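How Yarn Is Made

Pull a loose thread from an old sweater and look at it closely. It is made of many thin hairs, all wrapped around each other. Each of those hairs is called a fiber. Yarn is a bundle of fibers that have been twisted together so they hold on to one another.

One fiber by itself is weak. You can snap a single hair of wool with your fingers. Put a lot of them side by side and they just slide apart when you pull. Twist them and they press against each other, and the rubbing between them stops them from sliding. This rubbing is called friction. Spinning is the job of adding twist.

Try it with cotton

You can make a short piece of yarn with a cotton ball.

Pull a small tuft out of the cotton ball, but leave it joined at one end. Hold the joined end still in one hand. With your other hand, roll the tuft between your thumb and finger, always in the same direction. Pull gently while you roll. The tuft gets longer and thinner, and it starts to look like string. If it comes apart, you pulled before there was enough twist. Start again with a new tuft and roll a few more times before you pull.

Now let go of one end. The yarn will start to unwind. Spinners have to deal with this too, and we will get to how they do it.

Where fibers come from

Wool comes from sheep. A farmer shears the sheep, usually in spring, and the wool comes off in one big piece called a fleece. Goats, alpacas and some rabbits also have hair that can be spun.

Cotton comes from a plant. The fibers grow around the seeds in a round pod called a boll. When the boll is ripe it splits open and the white fluff shows.

Linen comes from the stem of a plant called flax. The stems have to be soaked or left out in the dew until the woody part gets soft. Then the stems are beaten and combed until only the long fibers are left.

Silk comes from the cocoon of a silkworm, which is a kind of caterpillar. One cocoon can be made of more than 700 yards of a single fine thread. That is why silk is so smooth. Most other fibers are only a few inches long.

Getting wool ready

A fleece straight from a sheep is greasy. The grease is called lanolin, and it helps keep rain off the sheep. There is also dirt in the fleece, and bits of hay.

First the spinner picks out the worst parts by hand. Then the wool goes into a tub or a big pot of hot water with soap. An adult should always do this part. The wool has to sit still in the water. If you stir it or rub it, the fibers lock together and turn into felt, and felt cannot be spun. After 30 minutes the wool is lifted out and put into clean water of the same heat. Then it is laid on a rack to dry.
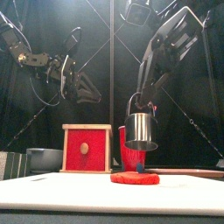

Dry wool is still a tangle. To straighten it, spinners use two flat brushes covered with small wire teeth. These are called carders. The spinner puts some wool on one carder and brushes it with the other until the fibers lie mostly in the same direction. Then the wool is rolled off into a soft tube called a rolag.

The spindle

The oldest spinning tool is the spindle. It is a stick with a round weight on it. The weight is called a whorl. Whorls have been made from clay, stone, bone and wood, and people who dig up old villages often find them.

With a drop spindle, you tie a piece of yarn to the stick and lay some loose fibers over the end of it. You give the stick a twirl and let it hang. As it turns, the twist runs up into the fibers. You let out more fibers a little at a time. When the spindle gets near the floor, you stop, wind the new yarn around the stick, and begin again.

The wheel

A spinning wheel does the same job faster. On many wheels the spinner pushes a foot pedal called a treadle. The treadle turns the big wheel, and a cord from the big wheel turns a much smaller one. Say the big wheel is 30 inches across and the small one is 5 inches across. Each time the big wheel goes around once, the small one goes around 6 times. That puts a lot of twist into the yarn with not much work from the foot.

Making it stay

Remember that your cotton yarn wanted to unwind. One way to fix this is called plying. You take two yarns that were both twisted the same way, and twist them together in the opposite direction. Each yarn tries to unwind, but the two pulls work against each other and the yarn settles down. Yarn made from two strands is called two-ply. Yarn made from three is three-ply.

Look at the end of a piece of knitting yarn and untwist it. You can find out how many plies it has by separating the strands.

After plying, the yarn is wound into a loop called a skein and soaked in warm water. It dries hanging up. Then it can be dyed, or wound into a ball and used as it is.

Words to know

Boll: the pod that cotton grows in.
Carder: a brush with wire teeth for straightening fibers.
Lanolin: the grease in sheep's wool.
Ply: one strand of a yarn, or to twist strands together.
Skein: a long loop of yarn.
Whorl: the weight on a spindle.

Written by Čestmír Ďurica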